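Toltura (design studio)

Toltura is a graphic design studio that works mainly on logos, lettering and signs for small companies. It was founded by Pirmin Kofler, a former sign painter, together with a partner who left after the first year. The studio has its office in Ditach, in the upper floor of an old printing house, and it employs seven people.

History

Kofler began to draw trademarks for shops in Ditach while he was still painting signs by hand. His first larger order came from Tavares, a maker of kitchen scales, which wanted a new mark for its delivery vans. The work took 28 weeks, much longer than was agreed, and the studio nearly closed because of it. The mark is still in use, with small changes in the letter "v".

After this order the studio moved from single logos to complete identities, which include letterheads, packaging and shop fronts. In the following years it received orders from bakeries, two furniture dealers and the regional bus company.

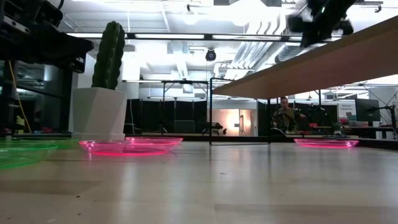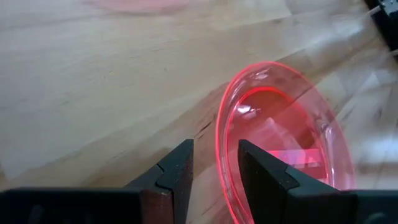

Translucent tableware on a light wooden tabletop

Working method

Toltura presents no more than 2 directions to a client, and both of them are shown in black only. Color is chosen in a later meeting. Kofler has explained this rule in several talks: in his opinion, clients who see color too early will discuss the color and forget the form. Some former clients have criticized the rule as too strict, especially those who came to the studio with a company color already fixed.

Sketches are made on paper and hung on a wall of the office for at least one week. Only then are they drawn on the computer. All rejected drawings are kept, and the archive now holds some 700 sheets. A selection of 180 was shown in the town library of Ditach under the title "Not This One." The exhibition opened in January and was later extended by a month.

Brarel

Brarel is a typeface which the studio developed from the lettering of the Tavares mark. It has narrow capitals and a rather low crossbar in the "A" and "H". At first it was drawn only for internal use, and it had no numerals. Numerals and accented letters were added when the bus company asked for it on its timetables. The typeface is sold in three weights. An italic was announced but has not been published.

See also

Corporate identity
Sign painting
Wordmark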